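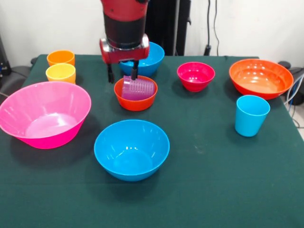 Handling Tableware with a Fixed Arm: Rules for the Bench

Search this site Go

Morena Marchetti, Lodton. Notes for week 2.

These rules cover pick and place work with light plastic dishes on a cloth-covered table. They apply to everyone who runs the arm, including people who passed the bench check last May. Read them before your slot.

Setting the table

Use the green cloth and pull it flat before any item goes down. A fold under a bowl changes its height, and the grasp will be off. Set the items out from the layout sheet. Leave finger clearance on both sides of any rim you plan to grip. Where two items must stand close, write that on the sheet.

Keep every item inside the reach limit. If a bowl has drifted toward the edge of the cloth, stop the arm, move the bowl back by hand and log it.

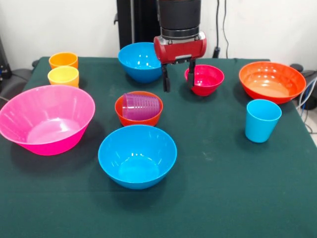
Approach from above with the fingers open. Come down slowly for the last part of the move and close only when the rim is between the fingers. Thin cups deform, so start with the lowest grip force and go up one step at a time.

A cup lying on its side in a bowl counts as nested. Nested items have their own line in the log. Do not straighten a cup by hand in the middle of a run.

Stopping

Hands stay off the table while the arm is enabled. One person runs the arm and one watches, and the watcher keeps the stop button within reach. Either of you can stop a run. After a stop, the operator says "clear" out loud before the arm is enabled again.

Cables stay outside the walking path. Check them at the start of the slot and again after anyone has moved a chair. 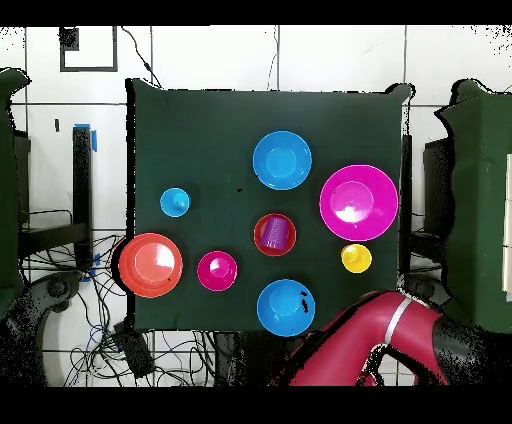
Fig. 2. Table and arm, with a purple cup on its side in the red bowl.

Logging

Write down the layout number, the grip force and the result of each attempt. A dropped item is a failed attempt even if it lands in the right bowl. Sheets go to Fulvio Monti at the end of the slot. The full rule list is in section 13 of the Orlandini bench manual.

149 views 2 comments Share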